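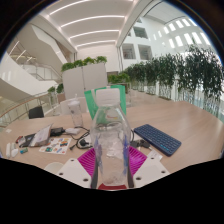 3.2 What ends up on a desk, and why it stays there

I started this part of the study thinking I'd be writing about paper. Everyone I talked to before the visits told me their desk was buried in paper, and I believed them. Then I spent a month in the shared study rooms at Stasdale and came home with pages and pages of notes about power cords.

Cords are the thing people stop seeing. When I asked people to list what was on their desk with their eyes shut (they were good sports about it!), they'd get the keyboard, the drink, the notebook, and then trail off. Chargers came up last or never came up. I've been calling these "settled" items, after Hiebert, who used the word for kitchen counters, and I think it carries over pretty well. A settled item has no home anywhere else. It got put down next to an outlet once and that was that.

Drinks work differently. A cup or a bottle comes and goes, and people have strong feelings about it. Fig. 4 shows one of the worktops from the second round of visits, with a clear plastic bottle that has little or nothing left in it, and a tumbler with a straw back behind the black cables. Two drink containers on one surface was a very common pairing in my notes. People told me one was "the real one" and the other was on its way to the recycling, and they could say right away which was which. What they couldn't tell me was when the second one would leave. Manon Leclerc, who coded the interviews with me, started tagging these as "leaving soon" and we ended up keeping the tag, even though plenty of them were still around at the next visit.

Figure 4. A wooden worktop with a plastic bottle, a dark blue keyboard, power adapters and cables, a lidded tumbler, a sticker sheet and an open booklet.

The small flat stuff gave us the most trouble. Cards, sticker sheets, booklets, receipts, the folded slip that comes in the box with something. Our first coding sheet had one line for all of it, "paper, misc.," and Brayden Kowalchuk and I argued over that line for most of January. His point was that a sticker sheet and an instruction booklet do completely different jobs for the person sitting there. Mine was that they pile up in the same corner and get moved in the same handful, so who cares. He won, mostly. We split the line into "to read," "to keep" and "unclear," and then went back and recoded all 300 photos from the first round, which I would not wish on anybody.

I'll admit "unclear" is still bigger than I'd like. A little printed card can be a warranty, a coupon or a note from a friend, and a photo often won't tell you. Where we had an interview to go with the photo we used it. Where we didn't, we left the card alone.

One last thing on method before the numbers. We asked people not to tidy up before we came, and of the 40 who took part, 24 said they had tidied anyway, usually just the cups. So the drink counts in the next section are probably low. The cord counts I trust more. It didn't occur to anyone to move those.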